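Flistadel opens comparison bench for hand-held grippers at Skellholm

SKELLHOLM, March – Flistadel has opened a test bench at its Skellholm workshop where firms and research groups can compare hand-held grippers under the same conditions before they commit to a design. The bench is open to outside users from this month, and the first comparison, between two finger shapes from Haverford, is already under way.

Hand-held grippers are used to record how a person does a job, so that the movements can later be passed to a robot arm. The operator holds one in each hand and works at a table much as they would with their own fingers. Makers publish opening widths and weights, but users have had little to go on when it comes to how a gripper behaves over a full day of recording, or how well its position can be followed when the hands turn or cross.

At Skellholm each gripper is put through 156 set tasks. Most use ordinary household goods: crockery, trays, cloths, packets and small tools. The tasks are grouped by what they ask of the fingers, from lifting a single light item to separating things that sit tightly together. Stacked bowls have been kept in the set because a smooth glaze and a close fit between rims show up small differences in finger pads very quickly.

Each task is repeated by 2 operators. Start positions are marked out beforehand and the table stays in the same place throughout a comparison. Lighting is fixed. Operators take a break after every 200 recordings, and the grippers are checked for play in the jaws before work starts again.

The results sheet lists completed tasks, dropped items, time taken and any stretch of a recording in which tracking was lost. It also has a section for the operators' own notes on weight, trigger force and cable drag. Flistadel said that in trial runs over the winter the notes on cables were often the most useful part of the sheet for the makers concerned.

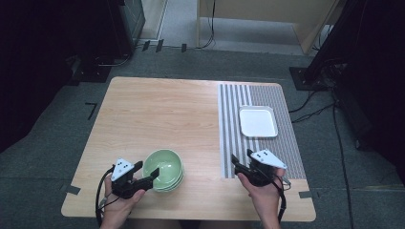

Tracking for the current comparison is handled by a Wirkex controller, which takes the signals from both hands and puts a common time stamp on them. The same controller will be used for every gripper tested this year. A second controller may be added later, once there are enough results from the first to make a fair comparison between them.

The Haverford work compares a straight finger with an angled one. Both use the same body and the same motor-free trigger, so any difference in the results should come from the fingers and pads. Over 300 recordings have been made so far. Flistadel will not release figures until both sets are complete, and Haverford will see them at the same time as other users of the bench.

Bookings are taken in half-day blocks. Visitors may bring their own grippers, provided they can be fitted with marker plates, and may add a small number of their own objects to the standard set. Tests on added objects are reported separately and do not count towards the main score. Raw recordings remain the property of the firm or group that booked the session.

The task list, the layout drawing for the table and a blank results sheet can be requested from the Flistadel workshop office in Skellholm, which is also taking bookings for camera comparisons planned for later in the year.

Notes to editors

Flistadel builds and tests equipment for recording manual work. Haverford makes hand-held and arm-mounted grippers. Wirkex supplies controllers and timing units for motion recording.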